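We use cookies to remember your settings and to see which threads people read. Accept all | Manage choices

1/ Right, I have been promising a thread on block printing your own fabric at home for ages and the kettle's on, so let's go. Long one! Mute me now if you only follow for the allotment pictures.

2/ I got into this last September after finding a tea towel in a charity shop in Sturkham. Wonky little leaves in dark green, no label, obviously done by hand at somebody's kitchen table. I used it for a month and then thought, hang on, I could have a go at that.

3/ You need less than you'd think. A block, fabric paint, a bit of sponge, something padded to print on and some plain cotton. My first block was half a potato and I still love that tea towel more than anything I've made with proper tools.

4/ Potatoes go soft after an afternoon though (and they smell, a bit, by Monday). If you catch the bug, get soft-cut lino. It's the rubbery stuff, carves like cold butter and your wrists will thank you. I glue mine to offcuts of wood so there's something to hold.

5/ FABRIC. Wash it first. Wash it hot, no softener, and iron it while it's a touch damp. New cotton has a finish on it and the paint just sits there looking sulky. Old sheets are brilliant because all that washing has been done for you over the years.

6/ Paint! I've tried loads and the one I keep going back to is Druvik, the little squat pots. It stays workable long enough for a slow person like me, and the mustard is GORGEOUS. The Nolico ones are cheaper and totally fine for dark colours but the white went chalky on me after two washes. Might have been a bad pot.

7/ Don't dip the block in the paint. Dab the paint on with sponge, thin, thinner than you want, until it makes a tacky sort of sound when you lift off. Too much and your nice crisp leaf turns into a blob with ambitions.

8/ Now the bit I get asked about most, which is keeping a repeat pattern straight. Measure the block, add the gap you want, and that's the size of your square. Do the sums on paper before you go anywhere near the cloth. I lost a whole pillowcase to "I'll just eyeball it".

9/ Tape and brown paper are your best friends for working out spacing. Tape doesn't mind being peeled up and moved when you change your mind, and I change my mind constantly.

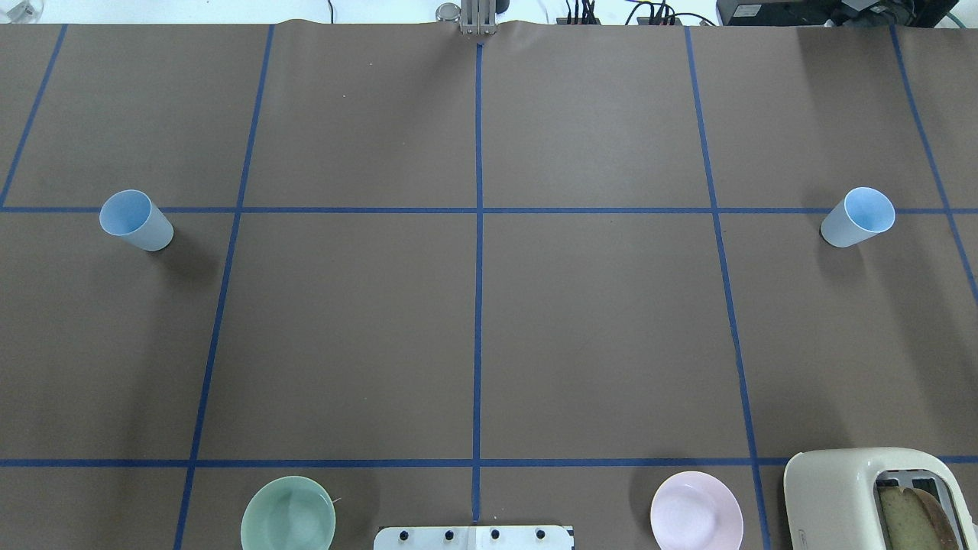 Brown paper, blue tape, two blue cups.

10/ Once you're happy with the spacing, you can mark it on the cloth. I use tailor's chalk and a long ruler, very light lines, just little crosses where the corners go. Some people swear by the pens that vanish with water. I ironed over one once and it did NOT vanish.

11/ Start printing in the middle and work outwards. I know it feels wrong! But if you drift a bit (you will) it gets shared out at the edges, where there's a hem to hide it. Start in a corner and by the far side you're in a different postcode.

12/ Half-drop repeats are where it gets really fun. Every other column shifts down by half a square and suddenly it looks like real wallpaper. Same block, same paint, completely different cloth. I squealed the first time, the dog left the room.

13/ Test everything on a scrap. Every colour, every block, every time you open a new pot. I keep mine in a shoebox and they're turning into a patchwork cushion, very slowly. Up to 38 squares.

14/ Drying: leave it flat overnight, then iron the back for a good 4 minutes a section, no steam, keep the iron moving. Check your pot as they all say something different. Then leave it a few days before washing if you can bear to. I can't usually bear to.

15/ Mistakes I have made so you can skip them: printing on a fitted sheet without cutting the elastic off, wearing a white jumper, printing a bird upside down for an entire row, and carving the word HOME the right way round. Letters have to be BACKWARDS on the block. EMOH tea towels, anyone?

16/ If you want to see it done beautifully, the Pai studio opens its doors once a month and you can stand and watch them do whole lengths of curtain. The rhythm of it is lovely, thump, lift, thump, lift. I went for an hour and stayed till they were sweeping up.

17/ Current project is a tablecloth for my sister, two colours, pears and pear leaves. Nine pears down the short side. I've carved the stalk too thin and it keeps filling in with paint so that block is getting redone tonight with a cup of tea and the radio.

18/ Please show me yours if you have a go!! Potato prints especially. And if anyone knows how to get mustard out of a wooden spoon handle, I'm listening.

More from this account
Which lino tools I kept and which I gave away
Dyeing old sheets with onion skins
Beans, slugs and a very wet allotment
Hemming a tablecloth without crying
Show more replies (931)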